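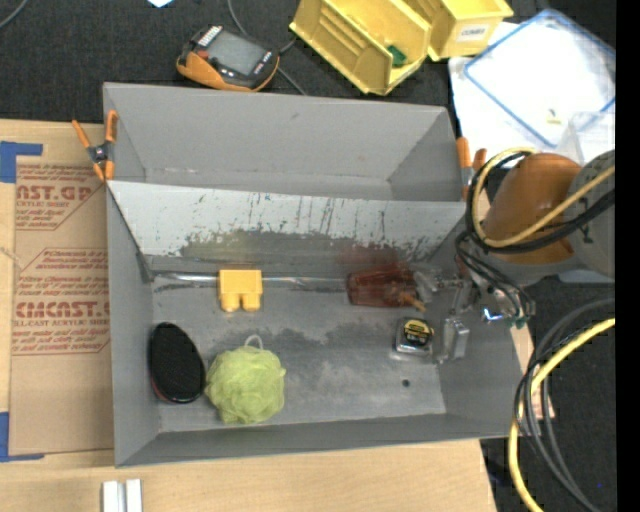 Colleen Dufresne
Housing Reporter

Backyard cottages can now be sold on their own in Trondstead

Small houses are about to get their own front doors on the real estate market in Trondstead. Starting Friday, homeowners in the Zeltgate neighborhood can apply to sell a backyard cottage separately from the main house, with its own deed, its own address and its own tax bill. It's the first time the city has allowed it anywhere, and the interest has been wonderful to see. Nearly 200 households signed up for updates before the application form was even posted.

Until now, a cottage behind a house in Trondstead could be rented out or lent to a relative, but it always belonged to whoever owned the house in front. If the house was sold, the cottage went with it. Plenty of people in Zeltgate have lived in one of these little places for years, paid rent on time every month and had no way to buy it. Now they might!

The city council approved the change in February after a long run of evening meetings, some of which went well past the posted closing time. The rules that came out of those meetings are short by city standards, and you can get through them over a cup of coffee.

A cottage has to be at least 550 square feet to qualify. It needs a permanent foundation, a full kitchen and bathroom, and a path to the street or alley that doesn't run through somebody else's living space. Water and electric service have to be metered separately before the sale closes. Each lot can be divided into no more than 2 properties, so a house with a cottage and a converted garage will have to pick one or the other.

That last rule got the most talk at the meetings. Some owners with deep lots along Yeh Street had hoped to sell off a second small building too, and a few of them told the council they were disappointed. The city says it wants to see how the first sales go before it considers anything bigger.

What will they cost? It's too early for a real answer, and there are no past sales in Zeltgate to compare with. Local agents are excited and a bit nervous about that, because pricing a home usually begins with looking at what the one down the block went for. Appraisers will have to work from small condos and the few tiny houses on regular lots until some cottages have changed hands. Buyers should expect the first few appraisals to take longer than usual.

Financing looks better than many people feared. Istau, the credit union with the branch across from the old Zeltgate streetcar stop, has put together a mortgage made for small homes and will take applications from the first day. Its minimum down payment is 5 percent, the same as it asks on a full-size house. Many lenders don't like to write small mortgages at all, so having one a short walk away is terrific news for first-time buyers. Istau is also offering free evening sessions where people can sit down with a loan officer and go over their credit report before they've picked out a place. Bring pay stubs and a recent bank statement if you go.

For owners, the paperwork starts with a survey. The new lot line has to be drawn by a licensed surveyor and recorded with the county, and the two future neighbors need a written agreement covering anything they'll share. In most cases that means the driveway, the sewer line and whatever fence stands between the two yards. The planning office has posted a sample agreement online, and it's surprisingly readable (there's even a section about trash cans). Owners who still have a mortgage on the main house will need their lender to sign off on the split, and the planning office suggests making that call first. It can be the slowest step of all.

Tenants who already live in a cottage get a head start. An owner who decides to sell has to offer it to the current tenant before listing it, and the tenant has a set window to respond in writing. A tenant who says no keeps the rest of the lease. The city added this part late in the process, after a crowd of Zeltgate renters turned out to speak, and it drew the loudest applause of the night when it passed.

There are still some loose ends. The fire department is working out how the new addresses will be numbered, since quite a few cottages face an alley that has never had house numbers on it. The mail is another question. Owners' groups would like clearer guidance on insurance for shared driveways, and the planning office says a help sheet is on its way. The property tax side is more settled: each home will be assessed separately in the year after the lot is divided, and exemptions for owners who live on the property will apply to the cottage just as they do to any other house.

Other neighborhoods are watching closely. People from the east side of Trondstead have already asked the council when it will be their turn, and the answer for now is that the program stays in Zeltgate until the city has a year of sales to look at. The older blocks there have long lots and back alleys, which makes dividing them easier than it would be in the newer parts of town.

Applications open Friday morning on the planning office website and at the permit counter at city hall, where staff will be on hand until 5 p.m. to answer questions from owners and would-be buyers alike. You don't need an appointment. Owners should bring their lot survey if they have one, along with the original building permit for the cottage. If the permit has gone missing over the years, the counter can look it up by street address.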